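Why do clothes need folding?

A heap of clothes is mostly air and creases. Fold the same clothes flat and they take up far less room, which is handy if you would like your drawer to shut.

Small, soft things are the sneakiest. A shirt has shoulders to line up. A floppy black pouch or cap has hardly any straight edges, so you have to choose your own.

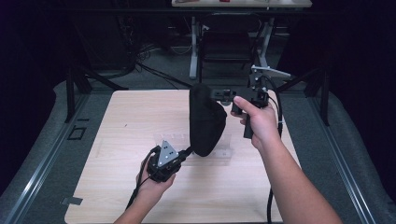

Keerthana Naidu thinks socks are worse, and wrote in to tell us she has 43 of them, an odd number in every sense. We suggest starting with the pairs.

Try it on a table – beds are too squashy. Lay the thing flat, smooth it from the middle outwards, then fold it in half. Two folds will do for most small things. After four, you have made a lump.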